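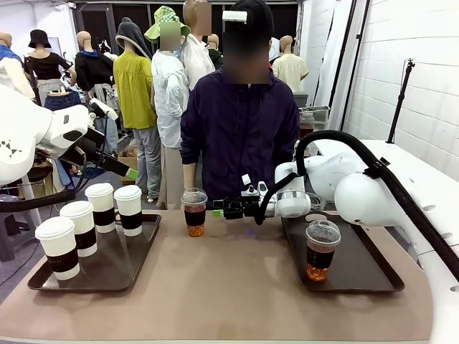
20 Jan 2026

Drinks table, notes on cups and trays for the Flaranon opening

Today I worked only on the serving side. The recipe of the tea is decided already, so please do not look for it in this entry, it is in the Thakur folder.

Layout used: two dark brown trays on the beige table. Hot cups on the left tray, iced tea on the right one, and the middle of the table free for the drink which is being handed over. I like this better than the one long tray from September. With the long tray the iced cups were always next to the coffee, and I do not want this again.

Hot cups. White paper, white lid, black cardboard sleeve. Four on one tray is comfortable, one at the front, one just behind it and two at the back, with enough space for the fingers between them. I would not go to six. The sleeve should be put on before the filling. When I push it on a full cup, the lid moves a little and then I must press it again.

Iced tea with orange boba. Clear cup, domed lid, the same black sleeve. The sleeve was made for the paper cup, and I was not sure if we should use it here also. My opinion now is yes. It looks like one family with the coffee, and the boba at the bottom can still be seen under it. The amber with the orange is nice against the white walls.

Boba portion: 2 small scoops per cup. I tried 3 and the straw was blocked two times.

Waiting: I left one iced cup for 12 minutes in the room. Water outside of the cup, the sleeve was soft at the lower edge but it did not slide. After this time I would not serve it anyway.

Stock: we have 200 sleeves and 7 packs of domed lids. The sleeves are now for both kinds of drink, so they will finish earlier than in the old plan. I wrote to Skestora for the price of one more box, no answer yet.

The clothes. The mannequins stand farther back behind the table, with the jackets and the bucket hats, and the pale yellow shirt worries me the most. One spilled coffee there and we have to pay it to Flarketti. I propose to move the mannequins back one big step, or to turn the table so that the guests come from the other side.

To do:
Ask for a rubber mat for the trays, the cups slide when the tray is lifted.
Try the sleeve on the small paper cup.
Napkins, black or white? I prefer white.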